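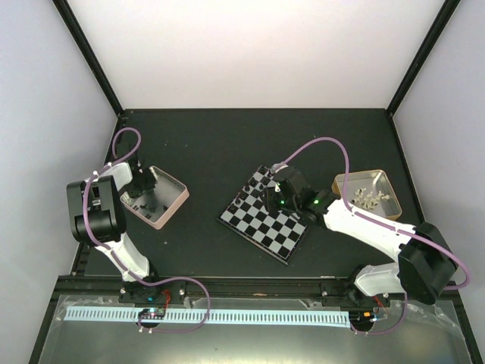 Chi-keung Cheung

Reading time: 4 minutes
Explore > Games and Puzzles > How Chess Works

How Chess Works

Chess is a game for two players. One player has the light pieces and the other has the dark pieces. Each player starts with 16 pieces, and the two sides are exactly the same except for their color.

Chess is very old. Most historians think it grew out of a game played in India more than a thousand years ago. Traders and travelers carried it to Persia, and later it spread to Europe and many other places. The rules changed along the way. The queen, for example, used to be one of the weakest pieces. Now she is the strongest.

The board

A chessboard has 64 squares in eight rows of eight. Half are light and half are dark. Before you start, turn the board so that each player has a light square in the corner by their right hand. People get this wrong a lot, even in movies.

The rows that go from side to side are called ranks. The rows that go from one player to the other are called files. Ranks have numbers and files have letters, so every square has its own name, such as e4 or b7. Players use these names to write down their moves. Once a game is written down, anyone can play it through again years later.

What the pieces do

Pawns are the smallest pieces, and you get eight of them. A pawn moves straight ahead one square at a time. On its first move it can go two squares if you want. Pawns are odd because they capture in a different way from how they move. They capture one square ahead on a slant. A pawn can never go backward.

Rooks look like castle towers. They move in straight lines, as far as you like, as long as nothing is in the way.

Bishops move on a slant, also as far as you like. One of your bishops starts on a light square and one starts on a dark square, and each stays on its own color for the whole game.

Knights usually look like horses. A knight moves in an L shape: two squares one way and then one square to the side. It is the only piece that can jump over others.

The queen can move like a rook or like a bishop. There is one on each side at the start, and most players are sorry to lose her.

The king moves one square in any direction. He is slow, but he is the piece the whole game is about.

Capturing

To capture a piece, you move your own piece onto its square and take the other one off the board. Captured pieces stay out of the game. Many players line them up next to the board. Others drop them in a box or a dish so they don't roll onto the floor.

There is one way to get a strong piece back. If your pawn gets all the way across the board, you trade it for a queen, rook, bishop or knight. This is called promotion. Nearly everyone picks a queen. You can do this even if you still have your first queen, so it is possible to have two or more at once.

Check and checkmate

When a king is being attacked, he is in check. His player has to fix that right away. The king can move to a safe square, another piece can block the attack, or the attacking piece can be captured.

If none of those will work, it is checkmate and the game is over. The king is never taken off the board.

Sometimes a player is not in check but has no legal move at all. That is called stalemate, and it counts as a draw. A player who is far ahead can end up with a draw by being careless — this happens to beginners often.

Playing with a clock

In a tournament, each player has a set amount of time. A chess clock has two displays and two buttons. You make your move, press your button, and the other player's time starts to run. If your time runs out, you usually lose, even if you have more pieces left.

A first thing to try

Set up only the pawns and the kings and play with those. The first player to get a pawn across the board wins. My nephew and I played it this way all January before we added the other pieces, and he still asks for it. When you are ready, put the knights in next. They take the most practice.

Last updated: 2019-09-28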